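Selthorpe Clothing Exchange Extends Hours for Fall Season

October 2, 2023

The Selthorpe Clothing Exchange will open for longer hours through the fall and winter, the organization announced in a statement. The Exchange, which occupies the ground floor of the former Lorex building, will now receive donations on weekday mornings as well as in the afternoon. The change takes effect this week.

The Exchange accepts clean, wearable garments from residents and offers them at no charge to households in Selthorpe and the surrounding townships. It recorded 712 household visits between the start of May and the end of August, its highest total for that period. Demand was strongest for children's clothing and for work pants in larger sizes.

Under the new schedule, donations will be received from 9 a.m. until noon and again from 2 p.m. to 5 p.m. Households wishing to select clothing may visit during the afternoon hours only. No appointment is required, but first-time visitors are asked to complete a short registration form at the front desk. Proof of address is not requested, and the form is available in English and Spanish.

The organization also issued revised guidelines on what it can take. Coats, sweaters, long pants, closed shoes and school uniforms are needed at once and will be placed on the racks within two working days of arrival. Summer items, including shorts, swimwear and sandals, will still be accepted but will be held in storage until spring.

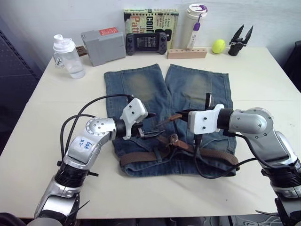

Denim shorts with a brown belt. Summer clothing will be accepted through the winter and stored until spring.

Donors are asked to empty all pockets and to close zippers and buttons before bringing items in. Belts may be left with the garments they belong to. Shoes should be tied together in pairs. Bedding, pillows and used underwear cannot be accepted, and any bag found to contain damp clothing will be turned away at the door.

Minor repairs will continue to be carried out through an arrangement with Henríquez Alterations, which replaces missing buttons and mends torn hems on donated clothing. The statement said that the arrangement has been renewed for a further two years. Garments that cannot be repaired are sold by weight to a textile recycler, and the proceeds are applied to the Exchange's heating and electricity costs.

Residents of Miver, who have had no collection point since the closing of the town's thrift store, will be able to leave donations at the Miver branch library during regular library hours. A van will collect from the library each week. Each household is asked to leave no more than five bags at a time, as storage space at the branch is limited. Large donations, including the contents of an estate, should be brought directly to Selthorpe and arranged in advance by telephone.

The extended hours were approved after a review of visitor numbers over the summer, during which the donation desk was often at capacity by mid-afternoon. The Exchange stated that the morning period is intended to shorten waiting times and to allow sorting to be completed before the doors open to visitors. Hours will be reviewed again in May.

Parking is available in the rear lot, which is entered from the side street. The front entrance has a ramp, and assistance with heavy bags may be requested at the donation desk. The Exchange will be closed on all public holidays, and notices of any closing due to weather will be posted at the front entrance and at the Miver branch library.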